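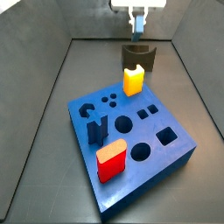

Notes from the toy library

Well, we finally did the September count, and I can tell you we own 1,213 toys, which is a lot more than our shelves were built for! Setsuko Sugawara and I spent two evenings on it with a thermos of barley tea (and far too many crackers) and I still found a jigsaw under the coat rack on my way out.

Some of you have asked about the new borrowing rules. You can now take four things home for 30 days, up from three, and you can renew once by email if no other family is waiting. Puzzles with missing pieces go in the green crate by the door, please, and do leave a note saying which bit is gone. I spent half a morning on a farm puzzle hunting for a duck that had been lost for months.

The Vimelcombe branch is open again after the plumbing work, same hours as before. Luminița Tănase is looking for someone to take over story time there, and I'd love to hear from you if you can do a decent bear voice. Bring back the dress-up bags washed, and tie the labels on tight!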